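Drolteo soup setting: your questions

Updated Fri 5 July

The Drolteo setting is a small bowl, a saucer plate, a wooden spoon and a tray. We sell it through Temeo as a full setting or piece by piece. The answers on this page cover using it, washing it and replacing the bits that wear out. If your question is not here, use the contact form at the foot of the Temeo site.

USING THE SETTING

What is the bowl meant for?

Soup, porridge, rice, stewed fruit, anything you would eat with a spoon in a smallish serve. It is not a mixing bowl and it will not hold a main meal for a hungry adult. Most customers use it for a first course or for breakfast.

Do I have to use the saucer plate?

No, but the bowl gets hot when it is full of soup and the plate gives you something to pick up. It also catches drips and leaves room for a piece of bread. The plates are flat enough to use by themselves for toast or a slice of cake.

Which way round does the brown line go?

The dark brown line goes all the way around both pieces, so there is no front or back. It is brushed on by hand and the width varies a little. We don't treat a slightly thicker or thinner line as a fault. A gap in the line is a fault, and we will replace the piece.

Can I mix these with older pieces?

Yes. The ribbing on the older bowls is slightly wider, and you will notice it if two are side by side. The saucer plates have not changed.

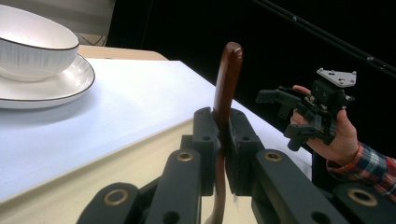
Brown wood with the ribbed white bowl and its saucer plate.

THE WOODEN SPOON

Why wood?

It is quiet against the glaze, it doesn't get too hot to put in your mouth, and it doesn't leave the grey marks that metal cutlery can leave on white ceramic. Grey marks will usually come off with a paste of bicarb soda and water on a soft cloth.

Can I leave the spoon standing in the bowl?

During a meal, yes. Overnight in leftover soup, no. The wood takes up water, the grain lifts and the surface goes furry. If it has already happened, let the spoon dry for a full day, rub it lightly with very fine sandpaper in the direction of the grain, and oil it again.

What oil should I use?

Food-grade mineral oil or a beeswax and oil blend. Olive oil and sunflower oil will go sticky and eventually smell. Put on a thin coat, leave it for 40 minutes and wipe off what has not soaked in. Once every couple of months is enough for a spoon in daily use.

My spoon has gone lighter than the others. Is that a problem?

No. Spoons used and washed most often lose colour first. Oil will bring some of it back. If you want them to age evenly, put clean ones at the back of the drawer and take from the front.

There is a small crack near the end of the handle.

Stop using it for food. A crack holds moisture and can't be cleaned properly. Spoons are sold singly and in packs of six.

WASHING UP

Is everything dishwasher safe?

The bowl and the saucer plate are. Put them on the top rack and leave a gap between the bowls so the rims don't knock. The spoon should be washed by hand in warm water with ordinary dish soap and dried with a tea towel. The tray should be wiped down by hand as well — it can go out of shape in a hot dry cycle.

How do I get dried food out of the ribbing?

A soft nail brush or an old toothbrush, run up and down with the ribs. Soak for a few minutes first. Don't use steel wool on any of the glazed surfaces.

Can the bowl go in the microwave?

Yes, without the spoon. We test at 700 watts. If your microwave is stronger, use shorter bursts and check the temperature of the bowl before you lift it out. The tray is not for the microwave.

And the oven?

No. The glaze will cope but sudden changes of temperature can crack the body of the bowl, and we don't replace bowls broken this way.

LAYING AND CARRYING

How do I set a place?

Put the saucer plate down first, then the bowl in the middle of it, sitting inside the raised ring. The spoon can go in the bowl if you are serving straight away, or flat on the table to the right of the plate. Trays can be cleared off once the food is on the table, or left in front of each person if you are eating on the couch.

How much fits on one tray?

A bowl on its plate, a glass and a folded napkin. Two bowls on plates will go on if you are careful, though the plates may touch. Carry the tray with both hands on the short sides. The rim will stop a plate from sliding off but it won't stop a full bowl from slopping.

Should the bowl be filled before or after it goes on the tray?

After, if you can manage it. Set the empty pieces on the tray, put the tray on the bench, and ladle. Leave a finger's width below the brown rim.

Is it suitable for someone with a weak grip?

We think so, within limits. The wooden spoon is light, and the small bowl doesn't move about much once it is on its plate. Rest the spoon inside the bowl so the handle points up and is easy to reach. A damp cloth under the plate will keep it from sliding on a smooth white tabletop like ours. 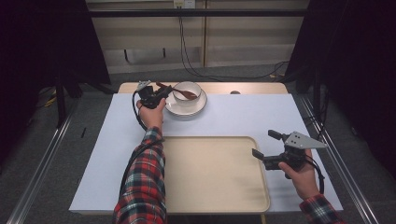
Devendra Rastogi wrote to us that a damp cloth worked for a week or so and then became one more thing to wash, and that a square of non-slip drawer liner cut to the size of the saucer plate did the same job and could just be rinsed. He also asked whether we would make a spoon with a thicker handle. We have had the same request from others, and a thicker one is being tried at the workshop now. We hope to have it on the Temeo site in January.

ORDERS AND REPLACEMENTS

Can I buy only the saucer plate?

Yes. All four pieces are listed separately. The plate on its own is the one most often out of stock, so tick the box for an email when it comes back.

What does the full setting weigh for postage?

Around 77 grams for the spoon in its sleeve. The ceramic pieces vary from batch to batch, so postage on those is worked out when they are packed.

A piece arrived broken. What do I do?

Keep the packaging, take a photo of the broken piece and send it through the contact form with your order number. You don't need to post it back. Replacements go out with the next dispatch, normally the same week.

Do you repair chipped rims?

No. Fine chips on the underside of a plate can be smoothed with wet sandpaper and the plate kept in use. A bowl chipped at the rim should be retired from the table. Several customers keep theirs for seedlings or for holding keys.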